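Vuvwood Storage Hall, Flernholm
Monthly walk-through checklist, January
Inspection started 7:40 a.m.

1. Exits and aisles
Main door: OK. Opens fully, closer works.
Side door to yard: OK, but the mat curls at one corner. Replace.
Aisle 3: pallet jack left across the yellow line. Moved during the walk-through. Same comment as last month.

2. Fire equipment
Extinguishers: all tags current. The one by the break room hangs too low – bracket to be raised.
Sprinkler clearance: OK except rack 88, top shelf, where cartons are stacked too high. Shift lead told.

3. Racking
Load signs: 2000 lb per level on the Jorkik racks, all readable. Sign on the end bay is faded.
Uprights: one fresh dent near the dock, below the repair limit. Marked with tape, check again next month.

4. Bins and containers
Look for cracks, sharp edges and worn finish. Surface scratches are a comment only. Anything split through comes out of use the same day. Small parts left in the bottom get cleared before a bin goes back on the rack.
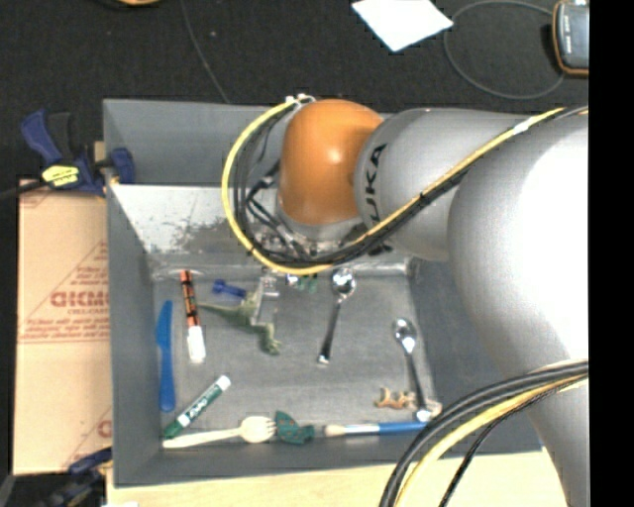 Item 4: gray bin, scuffed floor, finish rubbed away in patches on the sloped panel.

Lids: two missing, on order from Đoàn, order no. 2546.

5. Lighting and floor
Dock lights: one tube flickers. Work request sent.
Floor: oil spot by the battery charger, some 3000 feet of aisle otherwise clean and dry.
Drain cover at the wash area is loose again – needs a new screw, not more tape.

6. First aid
Cabinet stocked. Eye wash bottle expires in March.

Open items go on the board by the time clock.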